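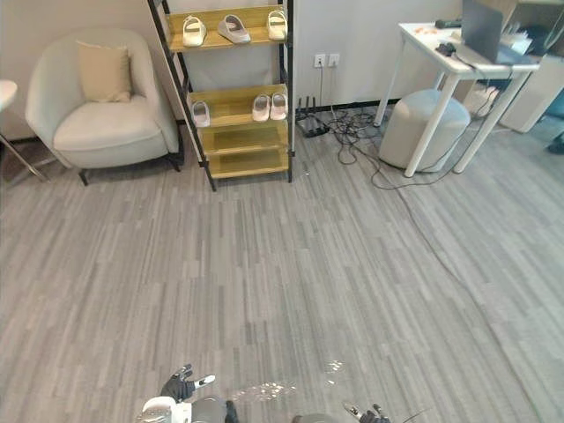
Posted in June by Tamsin Crenshaw

Landlord wants to keep 633 out of my deposit for "carpet cleaning and wear". Lived there 2 years, no pets, no smoking. Left it cleaner than I found it. Is this normal in Trikville?? Manager is Irkora if that matters.

drotutport wrote:
Normal for them to try. Not normal for you to pay it. Wear from walking on a floor isn't damage. Ask for the itemized bill, in writing, today.

mossy_kettle wrote:
Depends what the lease says tho. Mine had a cleaning fee in it, 85 flat, I signed it, I paid it. Read yours before you go in swinging.

Tamsin Crenshaw wrote:
Read it twice. Says "return in same condition, ordinary wear excepted". No fee listed. They sent one line with a total, no receipt.

hall_b wrote:
Then they have nothing. Did you do a move-in checklist?

Tamsin Crenshaw wrote:
Sort of. Half filled out. Never got a signed copy back - my fault I guess

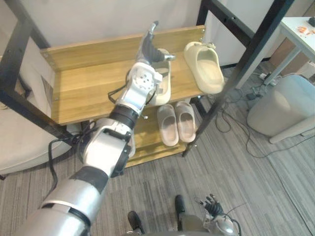 mossy_kettle wrote:
Half a checklist is still something, send it. And for the next place, deal with the dirt at the door. Shoes off, every time, guests too. We got a wooden shoe rack with a black metal frame, same sort of thing as in the pic, and the hallway carpet came out fine after years. Wish I'd done it sooner.

drotutport wrote:
Disagree, sorry. Shoe rack is nice but she doesn't owe them a museum. People walk on carpet. Thats what it's for.

mossy_kettle wrote:
Didn't say she owed them anything. Said it saves the argument.

hall_b wrote:
Both fine, can we stick to the deposit. Tamsin - short letter, give them 16 days, say small claims is next. Keep a copy. Dont call, write.

Tamsin Crenshaw wrote:
ok writing it tonight. Do I ask for all of it or offer to split?

drotutport wrote:
All of it. Don't open with a discount.

mossy_kettle wrote:
I'd take a split if they offerd one fast, but yeah, ask for all of it first.

Contact us | Copyright Trikville Renters Board | Back to top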